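Dudek Craft Guild: Changes to the Paper and Card Exchange

The Guild's paper exchange will move from Mimstead to the Drolden branch in May. Members who have cardstock on deposit at Mimstead need take no action, as all labeled boxes will be transferred by the Guild.

Under the revised terms, each member may deposit up to 400 sheets per season. Sheets should be flat, sorted by weight, and free of adhesive. Patterned and plain stock must be packed separately — mixed boxes will be returned to the sender. The exchange received over 2000 sheets last season, and sorting took up most of the hours set aside for the spring card swap.

Rubber stamps and cutting dies may be borrowed for 2 weeks at a time. A loan may be renewed once, provided that no other member has requested the item. Ink pads are no longer lent.

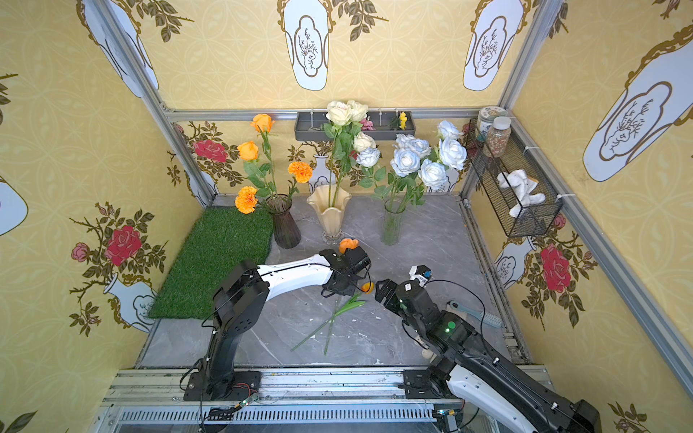
Entries for the Sestilby card swap will be accepted at the Drolden branch until 2 p.m. on the closing day shown on the entry form. Each card must be handmade, blank inside, and accompanied by an envelope of the correct size. Raised decoration is permitted if the card still fits its envelope without force. Entry forms are available at both branches and may be returned by mail.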